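In Praise of the Boring Gear

Everybody wants to talk about the model. I have sat through three hours of it, in August, in a room with one fan, and the word "data" came up only when somebody wanted to know if there was more of it.

There is always more of it. Somebody has to make it, and at Mosteris that somebody is mostly Dexter Sarmiento, who has steered a pair of arms through 1,862 tries at the same small job: gears, a plate, do it again. He is paid by the hour and thanked by the quarter. On a good day he gets through up to 200 tries, and by 4 p.m. he talks like a man who has been peeling potatoes at sea.

Gears and plate on the gray cloth, three views:

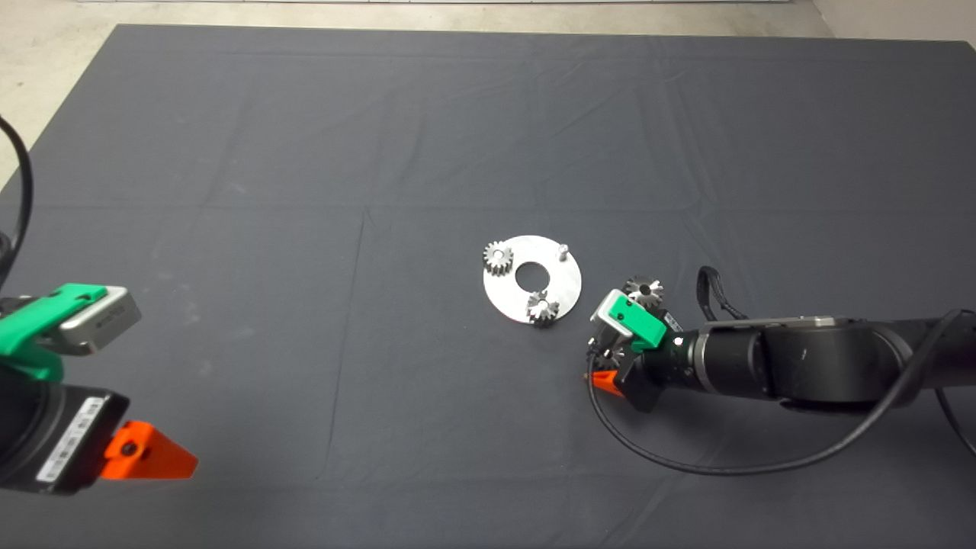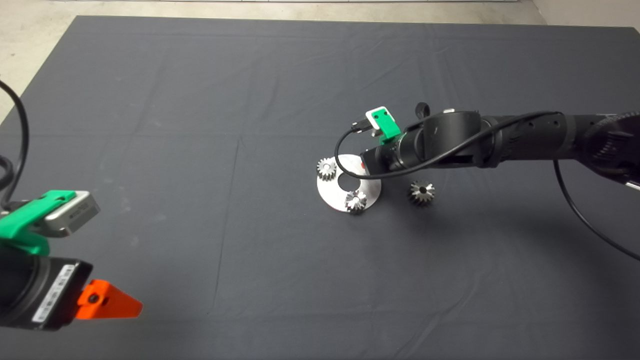
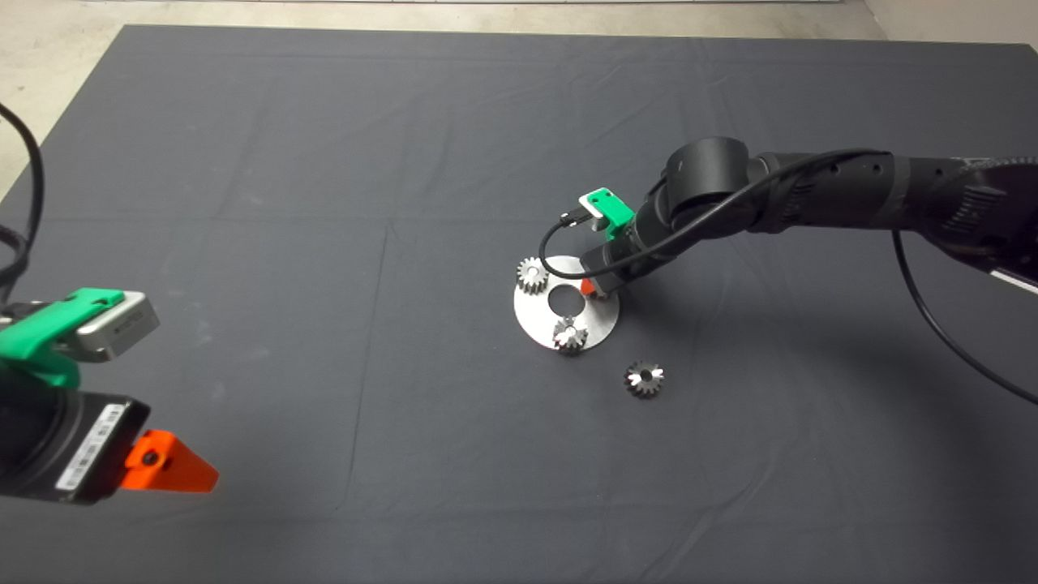
My complaint is with what happens next. The project, which is called Fumdale for reasons lost to history, throws out every try that looks clumsy. The fumbles go, the second grabs go, the long pauses while Dexter thinks it over go. What's left is a highlight reel, and we feed it to a machine and then act hurt when the machine drops something and has no idea what to do about it.

I asked to see the discards. There were 57 from one week, and I would trade the rest of the week for them. In 2 of them he misses, backs off, comes in from the other side and gets it. If you wanted to teach a person this job, that's the part you'd show them first.

So keep the ugly ones. Label them, sure, and argue over the labels if you must. And give Dexter a better chair.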